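Teaching the fridge task by remote — how many demos before it stops fumbling the door?

girk_arm
I've been teaching a two-arm Girkton to open a mini fridge and deal with a bottle in the door, all by remote control. I'm at 109 demos. The bottle part is fine now, but I still come at it from a different angle every time and I can't decide if that helps or hurts. I do the door with one arm and keep the other one parked nearby. 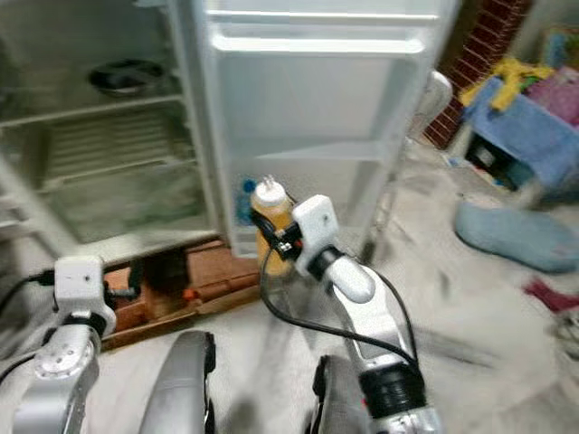 Fonau_fan
Mixed angles are good, keep them! I did 300 on a drawer and the ones where I was sloppy ended up being the useful ones.

boltsandtea
Gonna disagree with that. Mixed angles sure, sloppy no. If you stop and wiggle halfway, the policy learns to stop and wiggle. I threw out 9 of my first batch for exactly that and wish I'd thrown out more. Also, are you recording the wrist view? It matters more than the head one for a door edge.

girk_arm
Yep, wrist cams on both sides. They're pretty smeary whenever I swing the arm fast though — Unnithan's guide says to go half speed and I keep forgetting.
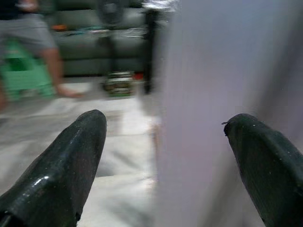
Wrist view, fingers open, moving too fast

Fonau_fan
Half speed is painful. At that rate you'll never hit 900, and that's the number the Junoner folks keep throwing out.

boltsandtea
They throw it out for five tasks put together, read the post again. And slow down near the door, fast everywhere else, problem solved.

girk_arm
OK, that I can live with. The part that really gets me is the start, with the door shut. The grip is a long recessed thing along the top edge, so I have to come in high and hook it, and through the headset I misjudge the depth constantly. 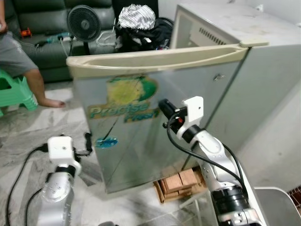 I tried guiding the arm by hand for that bit and it felt way more natural, but then my own arm was all over the head camera. So back to the controllers tonight. Has anyone mixed both kinds in one set, or is that asking for trouble?

boltsandtea
Did it once, wouldn't again. Keep them in separate folders at least.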